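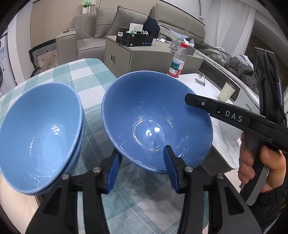
Fig. 1. Table work with hand-held grippers: a large blue bowl between the two fingers, stacked bowls at left.

Unit 4: Can machines do the dishes yet?
Notes by Mafalda Morais

Short answer for household chores: in part. A dishwasher cleans plates well, but a person still has to clear the table and load it. Those two steps are what we look at in this unit.

Why bowls are hard
A bowl has a thin curved rim and can be picked up from many sides. When one bowl sits inside another, the fingers have to find the top rim and leave the lower one alone. Glossy surfaces also reflect the room lights, and this can confuse a camera. 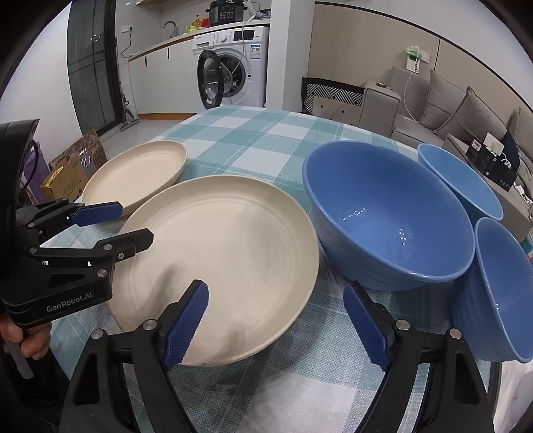
Plates bring a different problem. A flat plate leaves little room for a finger underneath, and when two plates overlap, moving one may shift the other. People correct for this by feel. Most grippers have limited touch sensing or none.

Be careful with success rates. A system that clears a table correctly 90 percent of the time sounds good, but over 1,000 tables it fails on 100. On a shop floor the parts arrive in the same position each time. In a kitchen they do not.

For next class: clear your own table and write down every grasp you make. Stop after 60.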